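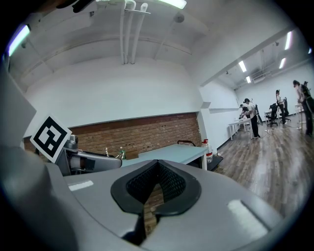
I had been promised the future and sent a map of the car park. The invitation to the Vastine open day ran to two pages, most of the second devoted to where one could and could not leave a bicycle, and it said that visitors would "meet the robots at work". I have met a good many robots at work by now, in the way one meets the children of one's friends, and I have learned to bring a sandwich.

My complaint about robot demonstrations is an old one. They are too good. You are led into a dark hall, there is music of the kind used to sell cars, and a machine does something lovely to an egg. Everyone claps. The machine has done it all week to a great many eggs, and you'll never see the eggs. Then you go home and some columnist (I have been that columnist) writes that the kitchens of the nation will be transformed by spring. It was January when I first wrote that sentence. I haven't liked to check which January.

Vastine did none of this, and I have spent the days since trying to work out whether it was by design or because they couldn't afford the music. The work goes on in a plain place with strip lights on the ceiling and brick along the bottom of the wall. It could be the back room of any parish hall that had come into some computers. There are people at tables with their heads down. On the small table, in among the arms and grippers, were the things to be handled: little bottles, a small cardboard box. I've seen more glamorous objects in my own recycling.

Our guide was Elisa Pellegrini, who runs the teaching side, and who began by telling us that the morning might be dull. There were 15 of us in the group and I think at least half took this for modesty. She handed round one of the hand-held grippers, a big grey thing, all smooth shell, and explained that a person carries it about and does a job with it, and the job is recorded, and enough jobs recorded in enough slightly different ways will teach an arm to do the same. The black-and-white square is there so that the software can tell where everything is. She then asked who would like a go at moving a bottle from one end of a table to the other.

I would like it noted that I volunteered.

It is an odd experience, picking up a bottle with something that isn't your hand, for the benefit of something that hasn't got one. I went in like a man defusing a bomb. Pellegrini watched me for a while and said, very kindly, that I needn't be so careful, as the robot would learn to be frightened of bottles. My second try was brisker and the bottle went over. My third was, I'm told, usable. The recording sheet for the job they call Grustden (I asked what it meant and was told it was a typing mistake that had stuck) showed 166 attempts by the staff before lunch the day before, of which 142 had been kept. I asked what had been wrong with the others. "People get bored," she said. "You can see it in the wrist."

I've thought about that remark more than about anything I have been told in a dark hall. We talk about automation as though the dull work goes up in a puff of smoke. Somebody builds a machine, the machine does the dull thing, and the rest of us are freed to write poetry or, more often, emails. But there is a stretch in the middle when a person has to do the dull thing more times than any shelf-stacker would ever be asked to, and has to do it with feeling. The boredom gets moved to the front and paid in advance. I don't say that's a bad bargain. I'd just like to see it written on the bill.

The man next to me, who had come from Floradix hoping to buy something that could pack seed trays, didn't share my interest in the bill. He wanted to know how long until it worked. It was a fair question and it got a fair answer: the arm could do the bottle task on most days, in that room, on that table, and they didn't yet know how it would get on with his trays. He looked as if he had asked for the price of a house and been shown a brick. On the way out he told me the people at Shehata had given him a date. I asked whether the date had come and he said it had come twice.

And then, after the tea, they ran the arm. It went out over the table, paused for long enough that someone coughed, took hold of the box, and put it down more or less where it was meant to. On the next go it missed. Pellegrini didn't apologise or switch to a video of a better day. She wrote something down and ran it again. We were shown five goes and I counted three I would have paid for, and I found I was gripping the back of a chair, which no egg has ever made me do.

Here, then, is my case, and I know how it will go down with the people who hire halls. Show us the misses. Show us the sheet with the crossings-out, and let the visitor have the grey thing in his hand and knock the bottle over himself. A member of the public who has failed to move a bottle properly will never again be rude about a robot that can't fold a shirt. He may even be less rude about the people who fold them now, who have been doing it at speed for years, with nobody recording their wrists and precious little said in their favour.

I can see the risk. You'll lose the man from Floradix. You will certainly lose the newspapers, who can do very little with a picture of a table. Of the 113 people who had put their names down for the day, Pellegrini said, a fair number hadn't turned up at all, and I suspect the words "the robots at work" had something to do with it, next to what the competition offers. But those of us who came stayed past the time on the programme, and two of the group asked if they could go again with the bottle.

I asked as well. My wrist, I was told, was improving. They kept four of mine, and somewhere in Vastine's cupboard there is now a small share of an arm that picks things up the way I do, a little late and from slightly too far to the left.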